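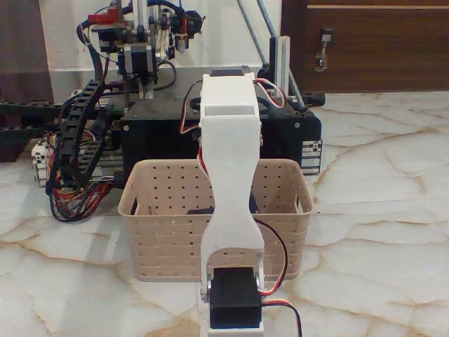 Basket month, and why I'm not convinced

The newsletter has had three letters in praise of storage baskets since June, so Nuala McGrath asked me to try the idea on my own workroom floor and report back. I have. My report is mixed.

The theory goes like this. You put a plastic basket on the floor beside whatever you're working on, and everything loose goes into it: offcuts, leads, the screwdriver you only ever use once. At the end of the day you carry it to the shelf. Peadar Foley swears by his and says he's got his whole bench clear for the first time in years. I've seen Peadar's bench. He has moved the pile about a metre to the left and put walls around it.

My main complaint is with the baskets themselves. The beige sort with rows of little square holes and a woven-look band near the bottom is sold as if the pattern did something. The holes let dust through, fair enough. They also let through small screws, if you choose a basket with holes bigger than your screws, and I've now picked 17 of them out of the carpet. The fake weave seems to be there so you can pretend it belongs in the lounge room. Mine doesn't, and neither does what's in it.

Then there's the bottom-of-the-basket problem. Azadeh Hosseinzadeh kept a list for a fortnight of what went into hers and what came out again. She logged 72 things in and fewer than half out. The rest, as far as she could tell, were things she should have thrown away in the first place, plus a good pair of pliers she'd already replaced.

I'll allow two points in favour. A rolled rim is kinder on the fingers than a sharp moulded edge, so pay the extra for that if you're buying. And a basket on the floor is quicker to shift than a drawer unit when you need to get at a power point behind it.

Diễm La has offered to bring a few lidded tubs to the next swap table for anyone who wants to compare. I'll have a look, but a lid only means you stop seeing the mess sooner. Spare baskets are welcome too, emptied first please.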